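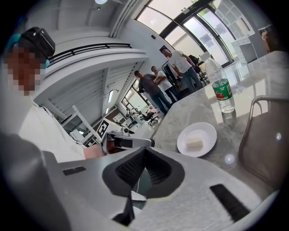
## Room 22, June

Photos from the shared workroom on the second floor, which our group had for most of June. Clyde Boateng put the page together, and Shiuli Thambiah helped with the captions. The room is booked through the Stadik office, and the key comes back to the same desk.

**The plate and the block.** A round white plate with one pale block on it, set down on the marble-patterned table. The water bottle with the green label stands farther back on the table. Three of the group watched from the far end.

The table came with the room, and we used it for almost everything. It took two people to turn it so the long side faced the door. Coffee wipes off easily, but tape leaves a mark, so please use the paper mats from the drawer. 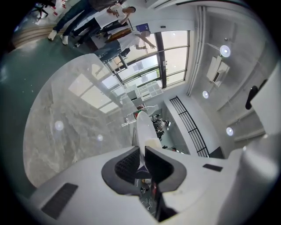
Storage was the main thing we asked for when we booked. Joonas Laaksonen measured the room in the spring and wanted everything kept off the floor by the door. The white open shelving under the windows has square compartments, and each project got one row. Eva has the top row and Kinine the one below it. Bags go in the hallway closet. If a row fills up, talk to Man-sik Yeo before starting another.

**Light.** There is plenty of daylight from the tall windows, and the gray tabletop reflects it. After 2 in the afternoon it's more comfortable to work from the other side.

**Booking.** The room holds around 30 people with the chairs pushed back. Larger groups should ask for 427 upstairs. Iason Economou keeps the sign-up sheet for both rooms, and changes need to reach him by noon the day before.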